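Unit 4. Shaped Rolls: Spiral and Horn Forms
Bakery Service and Display, course handout
Prepared by Hjørdis Tveit; display section revised by Natalina Russo

4.1 Scope

This unit covers rolls formed by winding a strand or strip of dough along a single axis, and the handling of those rolls from bench to bread basket. Mixing and bulk fermentation were treated in Unit 2 and are only referred to. Students should have the Unit 2 formula sheet at hand. Filled horns belong to the pastry module and are left out.

4.2 Terms

Strand. A length of dough rolled by hand to even thickness.
Strip. A length of dough cut from a sheet, rectangular in section.
Turn. One complete pass of the strand or strip around the axis.
Ridge. The raised outer surface of a turn after baking.
Crease. The line where two turns meet.
Head and tail. The end where winding begins and the end where it is closed. On a tapered form the head is the narrow end.

4.3 Dough condition

The dough for wound rolls is slightly firmer than the standard soft roll dough. If it is too soft, the ridges merge during proof and the roll bakes out nearly smooth. If it is too firm, the turns separate in the oven and the creases open into gaps. Test by rolling a short strand and bending it back on itself. The outside of the bend should stretch without tearing and the two legs should stay distinct when pressed lightly together.

Rest the divided pieces, covered, until they can be rolled to full length without springing back. Flour the bench as little as possible. Loose flour carried into the winding stops the turns from sealing and shows as dry lines after baking.

4.4 Winding

Begin at the head. Lay each turn so that it overlaps the previous one by about a third of its width. Keep the tension constant. Uneven tension is the most common fault in student work and appears as one or two thick ridges in an otherwise regular roll. The tail is tucked under the last turn and placed against the tray, with the join facing down.

For the tapered form, roll the strand thinner toward the starting end before winding. For the straight form, keep the strand even and close both ends in the same way. Either form may be wound by hand or on a greased former. The Joly pattern former used in the practical room is made in two lengths; use the shorter one for this unit.

4.5 Proof and bake

Proof until the ridges are full but the creases can still be read from arm's length. Brush glaze along the ridges only. Glaze that pools in a crease glues the turns together and darkens before the crumb is set.

A wound roll colors unevenly by design. The raised parts take the heat first and the creases remain pale, and this contrast is what gives the form its appearance on display. A difference in color between one end and the other is a separate matter and may come from tray position, from uneven glaze, or from a tapered head that bakes faster than the body. Record it on the bake sheet together with the tray position. A roll is rejected for end-to-end color only when the pale end is underbaked on cutting.

4.6 Cooling

Cool on wire until no warmth can be felt on the underside. Rolls moved to a basket too early soften at the points of contact and pick up the pattern of the weave. Do not stack wound rolls while cooling. The ridges flatten under load and do not recover.

4.7 Baskets

Rectangular woven baskets with a raised rim are the standard for counter and table service in this course. An open weave in the base lets air reach the underside of the roll and lets crumbs fall through, so the surface below must be wiped at each change. A dark basket gives better contrast with golden crust than a natural or white one.

Inspect each basket before use. Run a cloth, not a bare hand, along the inside of the rim and across the base. Broken or lifted strands catch on the ridges and tear the crust. Baskets with such damage are set aside and are not trimmed and returned to service.
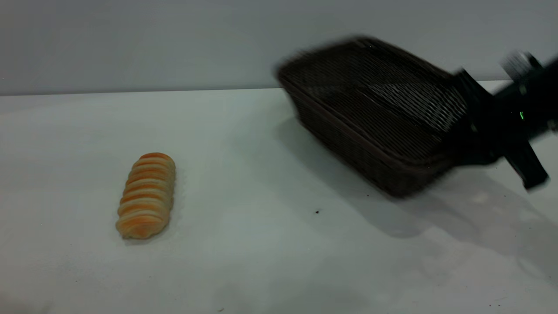 Baskets are lifted clear before the surface underneath is cleaned. Sliding a basket across the table drags crumbs with it and wears the lower edge of the weave. Tip it over the waste bin to empty it, brush the base from the outside, then turn it upright and brush the inside corners, where sugar and glaze collect. Wash only if the maker's label allows it, and dry fully before stacking.

4.8 Placement

Lay wound rolls parallel, heads in the same direction, joins down. One layer only for tapered forms. Straight forms may be placed in two layers if the upper layer rests in the valleys of the lower. Leave the rim visible on all sides. A basket filled above the rim loses rolls when carried, and a wound roll does not travel far on its own but marks easily when it drops.

Use tongs with flat ends. Grip across the ridges at mid-length. Gripping at the head breaks the first turn.

4.9 Practical task

Each pair produces 4 rolls, two tapered and two straight, and presents them in a basket prepared according to 4.7. Bake sheets are handed in with the rolls. Marks are given for regularity of the turns, closure of the tail, color on ridge and crease, and condition of the basket. Pairs using the Irkano deck oven should note the deck as well as the tray position.

Reading for Unit 5: Caltberg course reader, page 43 onward, up to the table of proof times.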